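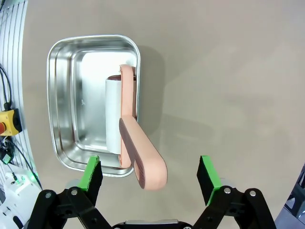
A lint roller in a steel tray, with the gripper open on either side of the handle.

I went to the Fikenent open day because the invitation used the word "reliable" three times, and I have learned to go and look when a robotics outfit does that. I got a visitor sticker, a bottle of water and a place in the second group, led by Kastriot Hodžić, who runs the test floor and talks fast.

The job we had come for sounds dull, and I mean that kindly. The arm has to take a lint roller by its handle and move it to and from a metal tray. Household objects, household clutter, no fixtures to hold anything in place. Hodžić told us they had logged 40 runs of it that morning before the doors opened. He didn't offer the number that had gone well until Diễm Đỗ, who buys equipment for a hotel laundry, asked him for it. The answer was 29.

So what went wrong in the rest? Mostly the same thing, he said. The arm comes down a little too low, a fingertip meets the tray or the handle harder than it should, and the controller doesn't notice. It carries on pushing. In six of the bad runs the force limit should have cut in and stopped the motion, and it didn't. Someone had to hit the stop.

I wrote that down twice. A missed grasp is a nuisance. A force limit that stays quiet is a safety fault, and it was being told to us in the same cheerful tone as the parking arrangements.

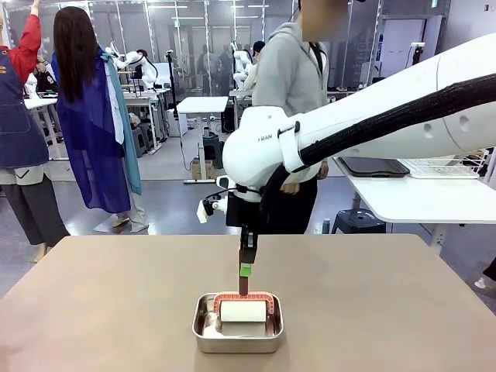
The official explanation is a settings file. Taha Bensaid, who looks after the software, said an update in December had put the limit back to its factory value, far too high for work like this, and that the startup check reads whether a limit exists without reading what it is. I believe him. I also think it is a strange thing to find out after 40 runs. He said the check would be rewritten. I asked when, and got "soon."

I asked about the shiny tray too. Bensaid thinks reflections off the metal may be throwing off the height estimate, but he had no test with a dull tray to show for it. Custódio Cunha, from the parts supplier Skiretti, said he would have started there. So would I.

To be fair to them, they answered everything, and the stop button was where an operator would want it. The brochure, on the other hand, still says "safe contact with any surface," and there was a fresh stack of it by the door on my way out. I have asked for the run log from that morning. Hodžić promised it within 15 days.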